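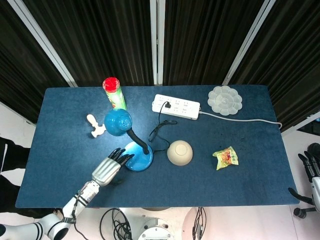

Week 3 notes: learning from demonstrations when the table is messy

Welcome back, everybody. Last time we finished the math of behavior cloning, and I promised we'd spend a whole session on the thing that makes it go wrong in practice, which is clutter. Please have the Dostlow handout next to you while you read, as I'll borrow its notation.

Recall the setup. We have a set of demonstrations, each one a string of observations and the actions the operator took, and we fit a policy that predicts the action from the observation. With a bare table and one object this works nicely, and you'd be forgiven for thinking the problem was solved! Then we put other things on the table and the policy starts paying attention to them. If a bowl happened to sit in the same corner in every demonstration, the network is perfectly happy to use the bowl as a landmark for the reach, and on the day the bowl moves, the hand goes with it.
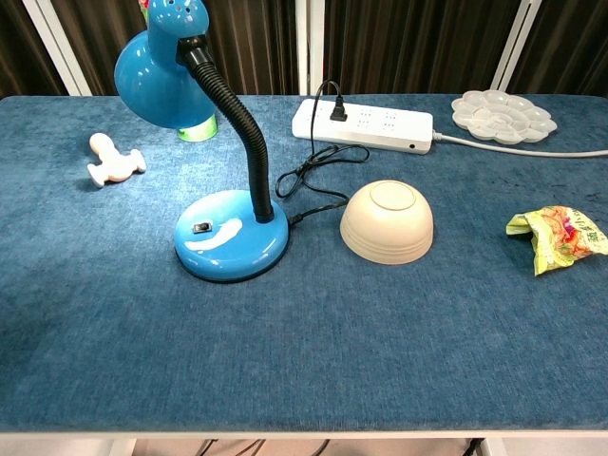 Distractors come in several sorts, and Consuelo Barrera's scheme (the one we call Ustora) treats them separately, which I think is its best idea. Rigid distractors get moved between demonstrations. Deformable ones, such as a snack wrapper, get moved and re-crumpled. The third sort is anything attached to the target, and this is where students get caught. Take the lamp: its cord loops over the cloth and goes up to the power strip, so you can't shift the base very far without changing the shape of the cord too. Barrera calls these tethered objects, and she samples the lamp pose first and lets the cord fall however it likes -- no tidying it by hand afterward, please, or you'll put a pattern back into the data.

Now the result. Apolinar Zavala trained two policies on the reach-to-lamp task, one with 300 demonstrations in a fixed layout and one with 200 in shuffled layouts. Tested on new layouts, the smaller shuffled set did clearly better. The larger set was in fact 297 after he threw out the runs with dropped packets, and we'll use that figure in the homework so that your plots match his.

For next time, read the Solís chapter on covariate shift and think about how you would shuffle a tethered object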